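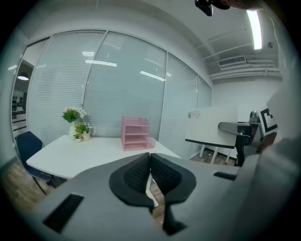
エルダナ・エジグの意見では、机というものは片づける前に一度、上にのっているものの名前を声に出して言ってみたほうがいいらしい。言えないものは引き出しに入れても二度と探されない、と電話で言った。キロスは受話器を肩にはさんで聞いていた。二月の朝で、まだ八時半だった。

「花。鉢植え。棚」とキロスは言った。

「棚って、どの棚」

「ピンクの。机にのせるやつ」

「ああ、あれまだあるの」

エルダナはアスファウ商会をやめて、いまはミトゥスの港の近くで働いている。キロスはまだアスファウにいる。アスファウは染料と薬品の見本帳をつくる会社で、社員は多くない。見本帳は薄い冊子で、色の小片を台紙に貼り、番号をふり、得意先に送る。色は毎年少しずつ変わるので、古い番号が使えなくなる。その番号の整理をしていたのがエルダナで、あとを継いだのがキロスだった。

「ノートは」とエルダナが言った。

「どのノート」

「私が使っていたノート。番号の対応を書いておいた。白い表紙の」

キロスは見ていないと答えた。エルダナは少し黙って、ならいい、また昼に電話する、と言って切った。

番号の対応表は会社の帳簿にもある。ただし帳簿には決まったことしか書いていない。イレックスから来た注文の中に、帳簿にない番号がひとつまじっていた。一四七九番である。イレックスは古くからの得意先で、文房具の箱に印刷をする工場だった。注文書には一四七九番を三十三枚とあり、納期は月末になっている。帳簿では一四七八番の次が一四八〇番だった。間の番号は行ごと抜けていた。

イレックスに問い合わせると、去年の見本帳にのっていた色だと言う。去年の見本帳を出してみると、たしかに最後のほうのページに一四七九番の台紙があった。小片ははがれてなくなっていて、四隅に糊のあとが残っていた。色の名前の欄には鉛筆で線が引いてあった。

キロスは部屋の片づけをその日のうちに終えるつもりだった。午後から机の配置を変えることになっていて、動かす前に上のものをどけておかなければならない。総務からまわってきた紙には、私物は各自で持ち帰ること、共用のものは廊下側の戸棚に入れること、と書いてあった。私物か共用か決まらないものについては何も書いていなかった。

まず引き出しから始めた。引き出しには輪ゴムと、替え芯と、使いかけの付箋と、前の前の担当者の名刺が入っていた。名刺は一枚だけ残して捨てた。付箋は色ごとに分けようとして、途中でやめて一つの袋に入れた。底のほうから領収書が出てきた。プリソラーノという花屋のもので、花束と鉢植えの代金が書いてある。日付のところは湿気でにじんでいた。

花はエルダナが始めた習慣だった。見本の色を見るのに、部屋の中に生きた色がひとつはあったほうがいいと言って、自分で買ってきた。キロスは初め、色を見るのに花など置いたら邪魔になると思っていた。実際、課長はそう言った。それでもエルダナは買ってきたし、やめてからはキロスが買っている。理由を聞かれたことはない。聞かれたら、鉢植えの水やりのついでだと答えるつもりでいた。

次に書類を見た。戸棚の中の封筒には台紙が重ねて入れてあり、表書きには百三十四とあった。封筒の番号だと思って前後を探したが、百三十三も百三十五もない。中の台紙を数えると百三十四枚あったので、枚数だとわかった。エルダナの字は数字の四だけが大きい。

キロスは封筒の台紙を一枚ずつめくっていった。一四七九番はなかった。めくり終えると十時半をすぎていた。茶をいれて飲んだ。廊下で誰かが台車を押していく音がした。

サイト内検索　キーワードを入力　検索

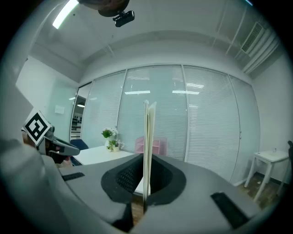 エルダナがアスファウにいたのは六年で、キロスが入ったのはそのうちの最後の年にあたる。二人が同じ部屋で仕事をした期間は短かった。教わったことは多くない。小片を貼るときは糊を中央につけないこと、光は横から当てること、迷った色は翌日もう一度見ること。それだけだったと思う。キロスは迷った色があると、紙に小さく印をつけて白い机に持っていき、葉のしげった鉢植えの横に置いて帰ることにしていた。翌朝、花の白とくらべて見る。くらべると紙の白のほうはたいてい黄色く見えて、自分の目がどちらに寄っているかがわかった。濃い青の椅子には座らず、立ったまま見た。座ると顔が近くなりすぎて、紙の目ばかり気になるからである。

その見方をエルダナに教わったのか、自分で思いついたのか、キロスは覚えていなかった。

十一時に課長が来て、片づけはどこまで進んだかと聞いた。キロスは引き出しと書類が終わったと答えた。課長はイレックスの件はどうなったかと聞いた。まだ色がわからないと答えると、課長は、わからないなら近い色を送って相手に選ばせろと言った。

「近い色というのは、どれに近いんですか」

「一四七八と一四八〇の間だろう」

「番号は隣でも、色は隣じゃないんです。一四七八は緑で、一四八〇は茶です」

課長はしばらく立っていて、それから、では先方に箱の現物を送ってもらえと言った。キロスはもう頼んであると答えた。箱は三日かかると言われていた。課長はうなずいて出ていった。

昼前になって机の上を片づけた。鉢は廊下の窓の下へ移すことにしたが、まだ風が冷たいので、動かすのは最後にした。花束の花は二本ほど首が曲がっていた。抜いて新聞紙に包んだ。水を替えるのに給湯室まで行き、戻ってくるまでに誰ともすれ違わなかった。

ピンクの棚は中身を出して、乾いた布でふいた。棚は前から机の上にあったもので、誰が買ったのかは知らない。帳簿の備品の欄にものっていない。中身は定規と、はさみと、古いカタログと、封を切っていない便箋だった。カタログの間にはさまって、薄いノートが一冊あった。

キロスは定規とはさみを戸棚に入れ、カタログをひもでしばり、それからノートを棚に戻した。戻してから、自分が何を戻したのかに気づいた。

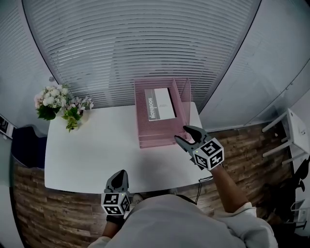
窓ぎわの机。ノートは棚の中。

表紙は白く、左側に灰色の帯があって、帯には横向きにNOTEBOOKとある。探していたのはこういうノートのはずだった。キロスは手をふいてから取り出して、開いた。

最初のページには番号が縦に並び、その右に新しい番号が書いてあった。四だけが大きかった。何ページかめくると、番号の間に色と関係のないことが書いてあるのが見つかった。「糊、残り少ない」「プリソラーノは夕方が安い」「課長、緑を青と言う」。そのあとはまた番号が続いていた。

一四七九番は終わりに近いところにあった。新しい番号は書かれていなかった。かわりに二行の文があった。

「一四七九、とりけし。乾くと赤みが出る。見本帳からはずすこと。イレックスに一度見せてしまったので、聞かれたら説明する」

その下に、あとから書いたらしい細い字で、「説明した。でも好きだそうだ」とあった。

キロスは二行と一行を読んで、ノートを閉じ、また開いて、もう一度読んだ。配合は次のページにあった。原料は四つで、そのうちのひとつは去年から仕入れていないものだった。

電話は十二時を少しすぎてから鳴った。

「昼だから電話した」とエルダナは言った。後ろで船の音がしていた。

「ノートがあった」

「どこに」

「ピンクの棚。カタログの間」

「私がそこに入れたのかな」

「わからない。おれが片づけたときに入れたのかもしれない」

エルダナは笑わなかった。番号はわかったのかと聞いた。キロスはわかったと言い、一四七九番の配合を読み上げた。エルダナは途中で口をはさんで、三つ目の原料の量がちがうと言った。ノートにはこう書いてあるとキロスが言うと、それは最初の配合で、あとで減らしたのだと言った。

「どこにも書いてない」

「書いたと思ってた」

「いくつに減らした」

エルダナは数を言った。キロスはノートの余白にそれを鉛筆で書いた。自分の四が横の四よりずいぶん小さかったので、書き直そうかと思ったが、そのままにした。

「それで赤みは消えるのか」

「消えない。少し遅くなるだけ」

「どのくらい」

「ひと月くらいは遅くなる。イレックスの人はそれも知ってる。箱を開けて、しばらく置いておくと色が変わるのがいいんだって。私にはよくわからなかったけど」

仕入れていない原料の話をすると、エルダナはミトゥスの倉庫にまだあるはずだと言った。いまの勤め先が扱っているという。売ってくれるのかと聞くと、会社を通して注文してくれと言われた。単価を聞くと、前より高かった。キロスはその数字も余白に書いた。

「部屋はどう変わるの」とエルダナが聞いた。

「机の向きが変わる。ホワイトボードが奥に行く」

「花は」

「廊下に出す」

「冬のうちは寒いよ、あそこは」

「わかってる。だから最後にする」

エルダナは、昼休みが終わるからと言って電話を切った。キロスも切った。それから弁当を食べ、注文書を書いた。注文書の宛先をエルダナの名前にしかけて、会社の名前に直した。

二時前に人が来て、机を運ぶ前に上のものをどけてくれと言った。キロスは花瓶を先に持ち、次に鉢を持った。棚は軽いので、片手で持てた。共用の戸棚に入れるのかと聞かれたので、これはまだ使うと答えた。私物ですかと重ねて聞かれて、ちがうと答えた。相手は手元の紙に何か書いた。

机は思ったより幅があり、向きを変えるのに椅子を全部どけなければならなかった。床には脚のあとが四つ残っていて、そこだけ木の色が少し濃かった。キロスは膝をついて見た。一四八〇番より暗く、見本帳にはない色だった。立ち上がって、濡らした雑巾でふいたが、あとは取れなかった。

鉢は結局、廊下には出さなかった。新しい向きに置いた机の端に、花と並べて戻した。ブラインドを半分まで上げると、光が横から入った。ノートは棚に戻し、背が見えるように立てた。それから課長のところへ行って、イレックスの納期は十日のばしてもらう必要があると話した。課長は理由を聞いた。キロスは原料をミトゥスから取り寄せるからだと言った。

「運賃はどっちが持つ」

「うちです」

課長は少し考えて、では見積もりを出せと言った。キロスは部屋に戻り、電卓を探したが、どの袋に入れたのかわからなかった。袋は六つあった。手前のものから順に開けていった。

お問い合わせ　｜　著作権は作者に帰属します　無断転載禁止　｜　ページの先頭へ戻る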